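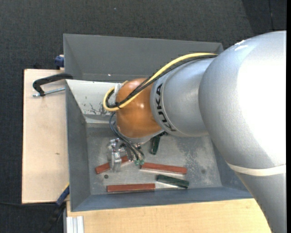 Sarnwood Parts Hall -- Bin Picking Station 8
Periodic safety and condition checklist
Checked: Jul 21, 2019
Sheet no.: 1106
Next check due: May

Ratings: OK = no action. C = comment, may stay in use. R = repair before next use.

1. Bin

1.1 Bin seated on locating stops -- OK
1.2 Walls free of dents and inward bulges -- OK
1.3 Top edge free of burrs -- C
Light burr on one corner, found by glove test. File down at next stop.
1.4 Floor flat, no raised metal -- OK
1.5 Floor surface condition -- C
Worn and scuffed, with mottled patches. Speckled staining at one side of the floor. Wiped with solvent on a rag, no change. Surface is smooth to the touch in that area. Record size of stain at next check and compare.
1.6 No foreign matter in bin -- OK

2. Blocks

2.1 Blocks are from the Drultotier set issued to this station -- OK
2.2 Edges and corners free of chips -- C
One block has a chipped corner. Still within the limit on the issue card. Do not mix with blocks from Station 2.
2.3 Faces clean, no oil or tape residue -- OK
2.4 Spare blocks stored in labeled drawer -- R
Drawer label missing. New label to be printed before the station is released.

3. Gripper and tool

3.1 Screws and brackets tight -- OK
Paint marks on two screws are hard to read. Renew.
3.2 Fingers straight, no play -- OK
3.3 Finger tips clear of bin floor at lowest programmed point -- OK
Measured with Schwaiger feeler set no. 309.
3.4 Flange bolts at specified torque -- OK

4. Cables and air tubes

4.1 Yellow cable jacket intact along full run -- OK
4.2 Black cables secured to the same path -- OK
4.3 Cable tie at joint cover tight, tail trimmed -- C
Tie holds. Tail was left long and has a sharp end. Trim flush.
4.4 Loop has enough slack through full wrist rotation -- OK
Checked at reduced speed, both directions.
4.5 Air tubes free of kinks and rub marks -- C
Slight polish on one tube where it passes over the gripper. No loss of wall thickness felt. Replace if the mark becomes dull or white.
4.6 Green fittings seated, no audible leak -- OK

5. Arm exterior

5.1 Covers closed, no cracks -- OK
5.2 No grease at joint seams -- OK
5.3 Maker's lettering and warning labels legible -- OK

6. Area

6.1 Emergency stop reachable from both sides -- OK
6.2 Gate switch stops motion when opened -- OK
6.3 Floor marking visible -- C
Yellow line worn through at the gate. Same comment as on the previous sheet.
6.4 Lighting even over the bin -- OK
6.5 Cleaning cloths in closed Stondeo can -- OK

Result: station held until item 2.4 is closed. Items marked C to be done at the next planned stop -- 4.3 first. File this sheet with the station log and leave a copy at the gate.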